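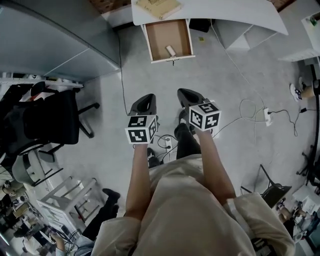
Procuro pessoas para testar o Estel (e não precisa de perceber nada de computadores!)

Olá! Chamo-me Tineke Hermans e passo os meus dias a tentar perceber porque é que as pessoas ignoram os avisos de segurança que lhes aparecem no ecrã. Eu própria ignorei durante meses um quadradinho amarelo que me pedia para reiniciar o portátil, por isso não julgo ninguém.

Trabalho na Valtovberg, uma empresa pequena com escritório em Belmonte, e há dois anos que andamos às voltas com o Estel, um programa que verifica os ficheiros descarregados antes de serem abertos. A parte técnica está bem encaminhada, graças ao meu colega Nassoro Muriithi, que escreveu quase todo o motor de análise. O que me tira o sono são as mensagens. Quando o Estel bloqueia um instalador, o que é que a pessoa lê? Percebe o que aconteceu? Sabe como autorizar o programa se tiver a certeza de que é seguro, ou desliga logo a proteção toda e nunca mais se lembra de a ligar? (Esta última é a minha aposta, mas gostava muito de perder.)

Por isso estou à procura de 30 participantes para uma ronda de testes em junho.

Quem pode participar

Qualquer pessoa com mais de 18 anos que use um computador com Windows pelo menos duas ou três vezes por semana, em casa ou no trabalho. Queria mesmo um grupo misturado: quem instala tudo sozinho, quem telefona ao sobrinho, quem carrega em "Seguinte" sem ler. Se acha que é "mau" com computadores, escreva-me na mesma, porque tenho sempre candidatos a menos desse lado e informáticos a mais.

Só não posso aceitar pessoas que trabalhem em empresas de antivírus ou que tenham participado no nosso estudo anterior, o das palavras-passe. Tenho pena, porque houve ali gente muito divertida, mas já conhecem os nossos truques.

O que vai fazer

São duas sessões. A primeira é no nosso escritório e dura uma hora e meia. Senta-se a um computador nosso, já preparado, e eu dou-lhe umas tarefas banais: instalar um leitor de vídeo, abrir um anexo, recuperar um ficheiro que foi parar à quarentena, suspender a proteção por dez minutos e voltar a ligá-la. Pelo meio vão aparecer avisos. Peço-lhe que vá pensando em voz alta, incluindo os resmungos – os resmungos são a melhor parte e costumo anotá-los palavra por palavra.

A segunda sessão é uma conversa por videochamada, de meia hora, uns dias depois. Quero saber do que se lembra e o que mudaria nos textos.

Nenhum dos ficheiros usados é um vírus verdadeiro. São ficheiros inofensivos que o Estel está instruído a tratar como suspeitos, e o computador não tem ligação à nossa rede. Também não instalamos nada no seu equipamento.

Horários e local

Há sessões de manhã e ao fim da tarde, a última às 18h30, para quem sai do trabalho. À sexta-feira só há de manhã. O escritório fica no segundo andar e tem elevador. Quem vier de carro estaciona sem dificuldade na rua de trás. Se precisar de leitor de ecrã, de letra maior ou de outra adaptação, diga-me na inscrição e eu preparo o posto com antecedência.

Quanto pagamos

242 euros pelas duas sessões, por transferência, depois da videochamada. Se fizer só a primeira, recebe metade. As deslocações a partir de Jiltville são pagas à parte, basta guardar os bilhetes. Café e bolachas também há, e o Nassoro faz um bolo de laranja de vez em quando, mas isso não posso garantir por escrito.

Os seus dados

Gravamos o ecrã e a voz, nunca a cara. As gravações ficam guardadas num disco cifrado, só eu e o Nassoro as ouvimos, e são apagadas seis meses depois do fim do estudo. Pode desistir a qualquer momento, mesmo a meio de uma tarefa, e pode pedir-me que apague tudo. Antes de começarmos leva uma folha para ler com calma e assinar. Tem página e meia, fui eu que a escrevi, e se houver lá uma frase que não se perceba agradeço que me diga!

Como se inscrever

Mande-me uma mensagem pelo formulário de contacto desta página, com o assunto "Testes Estel", e conte-me em poucas linhas:

– que idade tem e o que faz
– para que usa o computador
– o que fez da última vez que um programa de segurança lhe bloqueou alguma coisa
– se prefere manhãs ou fins de tarde

Não é preciso currículo, nem carta, nem nada disso. Respondo a toda a gente, embora às vezes demore uns dias. Se as vagas já estiverem preenchidas, pergunto-lhe se quer ficar na lista para a ronda seguinte, que será sobre a versão para telemóvel.

Tineke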